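Camovcombe Assorted Hard Candy, Individually Wrapped, 400-Piece Case
Gorville Institutional Supply / Front Office and Hospitality / Candy and Mints

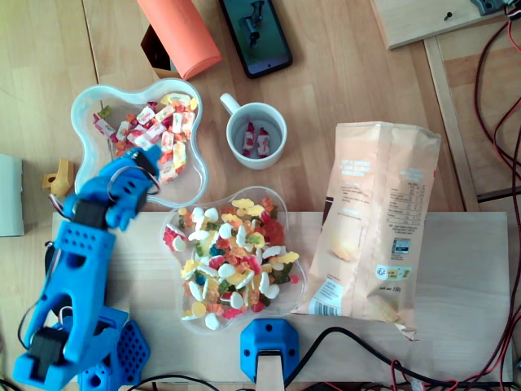

Camovcombe Assorted Hard Candy is supplied to front offices, waiting areas, conference centers, and membership desks that offer a small courtesy to visitors throughout the day. Every piece is sealed in its own wrapper at the plant and is intended to be set out without further handling by staff. The assortment is suited to open serving dishes, and many accounts prefer a wide, shallow dish to a tall jar. A clear plastic bowl in a flower shape, filled with individually wrapped candies and set directly on a bare wooden tabletop, is a suitable arrangement for a sign-in table or small meeting room. Serving bowls are sold separately and are listed under Accessories.

Ordering Information

Unit of sale: case
Pieces per case: 400
Inner packaging: 8 sealed bags
Cases per full pallet: 36
Minimum order: one case
Storage: dry, at room temperature, out of direct sunlight
Ships from: Davstead Distribution Center

Current pricing is displayed to registered accounts after sign-in. Purchasers without an account may request a written quotation through the Gorville customer service office. Quotations are issued for delivered cost, including freight, and remain open for the period stated on the quotation.

Product Description

The assortment consists of fruit-flavored hard candies in cherry, orange, lemon, grape, and green apple. Flavors are blended before bagging. Gorville does not guarantee an equal number of each flavor in any one bag, and requests for single-flavor cases cannot be filled under this item. Accounts that require a single flavor should consult the Camovcombe Peppermint and Camovcombe Lemon listings.

Wrappers are twist-closed and printed with the flavor name only. No advertising, contest, or seasonal message appears on the wrapper. This makes the item suitable for courts, public libraries, clinics, and other settings where promotional material at the counter is restricted by local policy.

The candy is made to hold its shape in a heated or air-conditioned interior. It should not be left in parked vehicles, on windowsills, or on top of equipment that gives off heat. Pieces that have softened and hardened again are safe to eat if the wrapper is intact, but they may stick to the wrapper and are best discarded.

Ingredients and Allergen Statement

The full ingredient list is printed on each case and repeated on each inner bag. Individual wrappers are too small to carry an ingredient list. Facilities that set out candy in open dishes should therefore keep one empty inner bag, or a copy of its label, at the desk so that visitors may consult it on request. A printable label sheet is available to registered accounts.

The recipe contains no milk, egg, wheat, soy, peanut, or tree nut ingredients. The candy is produced in a building where other confectionery is also made. Facilities serving persons with severe allergies are advised to read the label on the case received, as this page may not reflect a recent change in production.

Hard candy presents a choking hazard to young children. Gorville recommends that dishes be placed out of reach of children under the age of five and that the item not be used in child care rooms. It is also unsuitable for residents or patients on modified-texture diets. The decision to offer the product in a care setting rests with the facility.

Recommended Use at the Front Desk

Open one inner bag at a time and leave the remaining bags sealed until needed. Fill the dish to a level at which visitors can take a single piece without spilling others onto the counter. A dish with several lobes or compartments may be filled evenly or may be used to separate hard candy from mints.

Dishes should be emptied and washed at least once a week. Wash plastic dishes by hand in warm water with mild soap and dry them fully before refilling. Dishwasher heat may cloud or warp clear plastic. New candy should not be poured over old. Remove what remains, wipe the dish, add the new supply, and return the older pieces to the top.

Loose or torn wrappers should be removed whenever the dish is refilled. Any unwrapped piece must be thrown away. A small waste container placed within view of the dish will reduce the number of wrappers left on tables and chairs.

Where the dish stands on a wood surface, wipe the surface with a slightly damp cloth and dry it promptly. Sugar residue from a broken piece can attract insects and may mark an unsealed finish if left in place overnight.

Estimating Quantity

Consumption varies widely with the location of the dish. A dish placed beside the sign-in sheet is used more heavily than one placed on a side table, and a dish at the exit is used more heavily than either. Gorville advises new accounts to order one case, record the date on which the last bag is opened, and set a reorder schedule from that record.

Event planners should order by attendance. One case is generally sufficient for a single-day meeting of moderate size at which other refreshments are served. For meetings of more than one day, or for exhibits open to the public, a second case is advisable. Unopened inner bags may be kept for a later event if stored as directed.

Storage and Shelf Life

Each case carries a best-by date on the end panel, and the same date appears on the seam of each inner bag. Rotate stock so that the earliest date is used first. Cases may be stacked on shelving or on a pallet but should not rest directly on a concrete floor. Keep the product away from cleaning chemicals, scented paper goods, and coffee, as hard candy readily takes on strong odors.

Cases shipped during the warmest part of the year, beginning in June, are routed to avoid weekend holding in unrefrigerated trailers. Delivery during this season may take one business day longer than the standard estimate.

Shipping and Receiving

Orders for fewer than 36 cases travel by parcel carrier. Full-pallet orders travel by freight and require a receiving dock or a liftgate, which must be requested at the time of order. Accounts served by the Lyons branch may collect orders at the branch counter during posted hours. A valid purchase order or account card must be presented at pickup.

Inspect all cases on arrival. If a case is crushed, wet, or open, note the condition on the delivery receipt before signing. Claims for damage should be submitted with the order number and the lot code from the end panel. Gorville will replace the affected case or credit the account. Food items cannot be returned to stock once delivered, and unopened cases ordered in error are not eligible for credit.

Standing Orders

The item is eligible for the Gorville Standing Order Program, under which a fixed quantity is shipped at an interval chosen by the account. At present, 2,246 accounts receive one or more front office items through the program. A standing order may be paused, changed, or canceled without charge until the order has been released to the warehouse. Changes made after release apply to the next shipment.

Tax-exempt organizations should submit a current certificate before placing a first order. Sales tax charged before a certificate is on file will not be refunded by Gorville and must be claimed from the state taxing authority.

Accessories and Related Items

Clear plastic serving bowl, shallow
Clear plastic jar with lid, half gallon
Serving scoop, small
Camovcombe Peppermint, individually wrapped, case
Camovcombe Lemon, individually wrapped, case
Countertop waste container with swing lid

Bowl and jar shapes vary by production run. Accounts that need matching pieces for several desks should place them on a single order and enter a request for matching stock in the comments field.

Page last revised August 18, 2023. Specifications are subject to change, and the label on the case received governs in all matters of ingredients and dating.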